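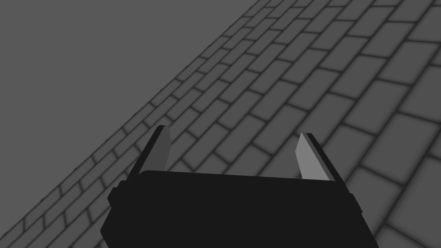
*The two-finger gripper over the brick floor in the Treltari simulator. Render: Treltari*

# Treltari puts off its second arm and spends the winter in simulation

11/01/2022

I went over to Treltari last week expecting to write a few lines about a delivery. They've been talking about a second robot arm since the summer, and I had it in my head that there'd be a big crate to stand next to. No crate! What I got was a very good cup of tea, a spreadsheet, and Alun Harries explaining why the order has been pushed back to the autumn.

The short version, for those of you reading this on a phone in a queue: Treltari has set aside £700 a month for simulation time and has parked the purchase of the arm until the team has settled on a gripper. The pot for the arm itself hasn't been touched. It'll still be there in November, which is when Alun wants to sign something.

If you don't know them, Treltari packs and sends out spare parts for garden machinery – belts, blades, filters, lots of small awkward things in small awkward bags. They have one arm already, a Flesari, which does the box lids and has been doing them for a couple of years. The second one is meant to pick the parts themselves, and that's a much fussier job (anyone who has tried to get one rubber washer out of a tub of rubber washers will know what I mean).

## The gripper question

I'd assumed the arm was the expensive decision. Alun says it's the bit on the end that keeps him up at night. Buy the wrong gripper and you've got a lovely arm that can't pick up a filter, and you're back asking for more money three months later with a red face.

So they've been trying out fingers on a computer first. The one at the top of this page is a plain pair, thin and flat with the tips cut at an angle, leaning in slightly towards each other. There's nothing between them in that shot, only floor. I asked whether the brick was meant to be their yard and got a laugh. It's a pattern, it's grey, and you can tell how far away things are by the size of the bricks. Fair enough.

The idea is that you drop a virtual part in front of the gripper, let it have a go, and write down what happened. Then you change the finger length by a bit and do it again. Treltari has drawn up a list of 181 parts it wants the new arm to cope with, and every one of them needs a model before it can be tried. That's where a good slice of the money is going, as it happens. I'd pictured it all being spent on clever software, but a lot of it is somebody measuring grass collector clips and typing in the numbers.

"I'd have bought the thing last year if you'd let me," Alun told me. "I had the quote printed out and everything. Then I sat down and tried to write what it was for, and I couldn't get past the first page."

I liked that. I've been round plenty of units where the answer to that question was a shrug and a dust sheet.

## Where the money sits

I asked to see how it's laid out, and to my surprise he just turned the screen round. There are 13 lines in the equipment plan. Most of them are dull in the way that real budgets are dull: guarding, an electrician, a new air line, a stand, training days, a pair of spare fingers, another pair of spare fingers. The arm is one line. It's the biggest, but it's less than half the total, and Alun reckons that's the figure which catches people out. You see a price for a robot and you think that's the price of having a robot.

The £700 a month is new. It covers the simulator licence, a share of a faster computer and a day or so of someone's time to run it. It stops at the end of October whatever happens. I asked what they'd do if they hadn't found a gripper by then, and the plan has a line for that too – they'd hire one in for a few weeks and try it on the real bench with the Flesari, which would mean box lids being done by hand for a bit. Nobody on the packing side is cheering for that option.

Two suppliers are in the running for the arm. One is Flesari again, and you can see the appeal: the staff know the buttons and the spares are already on the shelf. The other is Talebi, whose arm has a longer reach and a longer wait to go with it. Alun wouldn't say which way he's leaning and I did try, twice. He did say the reach only matters if the shelving stays where it is, and that the shelving is a separate argument which he'd like to keep separate for as long as possible.

I also heard a good grumble about quotes. The two that came in didn't cover the same things, so for a while one looked far cheaper than the other. It had left out the guarding. Alun has now sent both firms the same one-page list and asked them to fill in every row, even if the answer is nought. I'm pinching that for when we get the office roof done.

## Vundamance gets a look in

The simulation side has a name, Vundamance, and I'm told it came out of a very long lunch and has no meaning whatsoever. It was started as a training project for the younger end of the team, and only later got roped into the buying plan. There are 7 people on it, none of them full time. One normally does returns! They take it in turns to run trials and they keep a shared log, so if you want to know how a certain finger got on with a certain fan belt there's a line for it.

I had a scroll through. It's mostly short notes, some of them a bit cross. Belts are a pain, apparently, because they bend, and the simulator isn't brilliant at things that bend. The team have put belts in a column of their own marked "check on the real one", and there's money held back in the plan for doing just that. I thought that was sensible. A computer model will tell you plenty about a hard plastic clip, but I wouldn't want to spend a five-figure sum on what it thinks of a floppy bit of rubber, and neither would they.

They're also looking at whether wider fingers would save them a tool change between the small parts and the chunky ones. A quick-change fitting is one of the 13 lines and Alun would dearly love to cross it out. He isn't banking on it.

## What's next

Part models should be finished by spring, with the full set of trials after that. Both suppliers have been told about the new date and both, I gather, took it well enough, although the quotes will have to be done again as neither price will be held that long. Alun has put a bit extra in for that and wouldn't be drawn on how much.

Treltari says it's happy to show the equipment plan (with the prices taken out) to other small firms thinking about a first or second arm. Ring the front desk and ask for Alun, but try to avoid mornings, when the courier's in. I'll be going back in November to see which arm they've picked, and I've asked for a crate to stand next to.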